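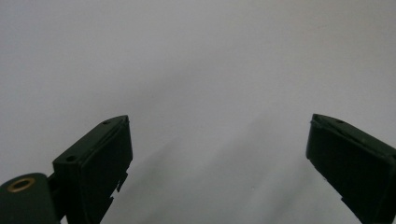 A student on last term's course wrote on the feedback sheet that pale grey is what people choose when they can't decide, and asked why we give it a whole session. Fair question! I hope these notes win a few of you over, as I could happily talk about plain surfaces until the building closes.

Interior Surfaces, Handout 17
Plain surfaces and soft shadow

What we mean by plain
A plain surface has no pattern, no seam and no lettering, so the eye has very little to hold on to except light. It stops looking like one colour almost at once. Pale grey is wonderful for this (white glares, and dark colours swallow the small changes). Look for a cool, slightly bluish part and a faint warmer patch, perhaps a touch pink, on the very same surface. Once you have spotted it you will start seeing it on every ceiling you lie under.

Hard and soft edges
A small, bare lamp throws a shadow with a crisp outline. A wide source, such as a big window on a cloudy day, gives one that fades out in uneven, cloudy stages with no line you could trace with a pencil. Distance matters too: bring your hand close to the wall and the edge tightens, draw it back and it melts away. Two things side by side can share one shadow, and the gap between them is often a lovely place to study it.

Where the tint comes from
Paint, daylight, lamps and whatever stands nearby all have a say. A red rug can warm the bottom of a wall. Daylight from the north tends to cool it. Before you blame the tin, switch off the lamps and look again!

Exercise for the Stasutgate studio
Work in pairs. You need one sample board in Vinus grey (they are stacked under the window in room 201), a desk lamp, a sheet of tracing paper and a soft pencil.

Stand the board upright and light it from the left. Shade what you see, lights first, leaving the paper bare for the palest part. Then hang the tracing paper a little way in front of the lamp, well clear of the bulb, and shade it again on a fresh page. Keep both drawings, even the messy one. Mine are always messy.

Write up to 700 words comparing them. I would much rather read about one odd patch you puzzled over than a general history of grey.

Reading
Petridis course reader, the chapter on daylight, plus the Draltgate paint cards (shelf 2763, ask at the desk). Please bring the cards back flat. Next session: gloss, and why it shows every bump.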